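Applies to tabletops up to 4 feet wide, in solid softwood or veneered board. For outdoor furniture, use the Silldale exterior schedule instead.

## Refinishing a light wood worktop with hardwax oil

Hardwax oil cures to a thin, matte film that can be repaired in spots. It does not fill dents or hide sanding scratches, so most of the work is done before the can is opened.

### Materials

- Clear matte hardwax oil (Prakell Clear or similar)
- Sanding discs in 120, 150 and 180 grit
- White nylon pads
- Lint-free cloths
- Mineral spirits
- A metal water pail with a lid, for used cloths

### Surface preparation

1. Remove anything clamped or screwed to the top. Mask metal edging that can't be taken off.
2. Wipe the surface with mineral spirits and let it dry. Old wax shows up as smears and needs a second wipe.
3. Sand with 120 grit along the grain. On veneer, skip this grit and start at 150.
4. Sand with 150, then 180. Stop at 180. A finer surface takes up less oil and the film wears sooner.
5. Vacuum, then wipe with a dry cloth.

Check the work with a lamp held low at one end of the top. Cross-grain scratches cast short shadows and should be sanded out now.

### First coat

Stir the can, do not shake it. Pour a small amount and spread it with a nylon pad until the surface is evenly damp. Wait 11 minutes, then wipe off all excess with a clean cloth. Oil left standing dries sticky and has to be scraped.

Keep the room above 60 °F with a window open. If you finish the first coat on Friday, leave the top alone until the next day.

### Second coat

Rub lightly with a dry nylon pad, remove the dust and apply half as much oil as before. Wipe off as above. End grain may need a third coat.

Lay used cloths flat outdoors to dry, or keep them under water in the lidded pail. Oily cloths left in a heap can catch fire without a spark.

### Color

Clear oil darkens bare wood slightly. For pale beige and tan tones, test on the underside first and use a white-tinted oil such as Araya Pale if the sample turns too yellow.
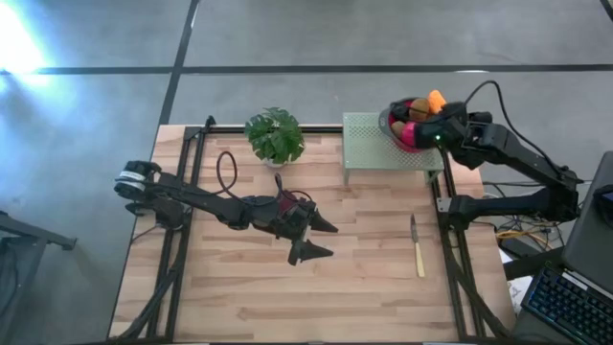 *Light wooden top with a plank-like pattern, black frame around the edges.*

### Curing

Light use is possible after 4 days. Keep water and hot items off the surface for two weeks.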